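Dotstead bench supplies trial: progress report to Starnine
7 October 2018
Prepared by Chih-ming Hsiao

You asked for a plain account of where the grant has gone since the last report, so I have kept the good news and the bad news in the same order they reached me.

The bench room is in use. We began sorting the small items in September, and 129 of them now have an entry in the Itside list. That figure looks better than it is. An entry means somebody typed a name and gave the thing a place to live. It doesn't mean I could walk in and find it there. When I tried with 14 entries, 6 were where the list said. The others were on the bench, in the wrong tray, or not found that afternoon.

The supplier, Athanasiadis, puts this down to "settling in". I'd be happier with that if they hadn't used the same words in the last report.
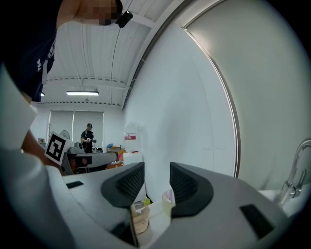

Small bottles and plastic cups are still the worst of it. They look alike, they get put down wherever there is a gap, and the list has no sensible way to tell one cup from the next. Wrapped items are nearly as bad, as the name in the list tends to describe what is inside and the person looking can only see the wrapping. I have asked for a second name field. Athanasiadis say it can be done but have given no price.

The printed cards are a separate matter. The proposal said they would save time. They may, but we have no timings from before the trial to compare with, and I won't claim a saving on the strength of people saying it feels quicker. I should have pressed for those timings at the start - that one is my fault.

Spending is within budget, mostly for the dull reason that the extra shelving hasn't been ordered. I would hold that order until the list can be trusted. More shelves will only give us more places to lose things.

For the next period I propose a check of 12 entries every week, picked by someone who doesn't work in the room, with the results sent to you as they stand. If they haven't improved by the next report, I would not ask for the second payment.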